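4. Building and registering a deck in Grarnora

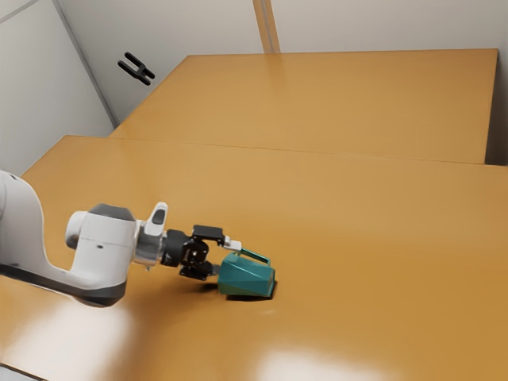

A legal deck holds exactly 30 cards. The set-up screen will not let you join a ranked table until the count is correct.

1. Open the Garkano client and sign in.
2. Select Collection, then New Deck.
3. Choose a faction. The faction cannot be changed once the deck is saved.
4. Add cards by double-clicking them. You may include up to 3 copies of any card, or one copy if it carries the Relic mark.
5. Enter a deck name and press Save.
6. Press Register. A six-character deck code appears under the name - write it down if you intend to play at a paper event.

Note: The card pool currently stands at 3,466 cards. Use the Set and Cost filters before scrolling, as the full list loads slowly on older machines.

Note: Cards from the Trovudton set are legal in casual play only until December. They show a grey border in the deck list.

Caution: Deleting a registered deck also cancels its code. Codes cannot be restored.

Caution: Do not close the client while "Syncing" is displayed. Unsaved changes will be lost.

If the Register button stays grey, check the card count first, then the copy limits. See section 6 for error messages.

Section revised 12 October 2023, S. Harawira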